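2024-12-20
Progress report, Haldane small-object picking, Rudville site

Collection for the tray-sorting task reached 310 episodes this period against a planned 300. All were teleoperated, and all have been copied to the Nollix store. Labeling is behind: about 5 percent of the episodes still lack a grasp-start mark.
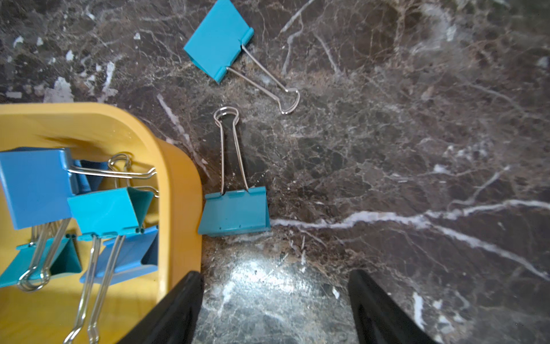 Grasp variety was the main gap noted in the April report. Starting poses are now changed by hand between episodes, and operators are asked to include approaches along the handles as well as across the body. Clips lying apart on the marble, with their wire handles flat against the stone, are scored separately from those piled in the yellow tray, where handles overlap and the choice of first contact matters more. Reflections on the stone are left in the data.

The Dinadano training run has used only the first 2 batches so far. No success rate is reported until the held-out set is fixed.

Next period:

- finish grasp-start labels
- add a second surface - matte, light color
- freeze the held-out set before any further training

Spending is within the approved amount, and no change to the schedule is requested.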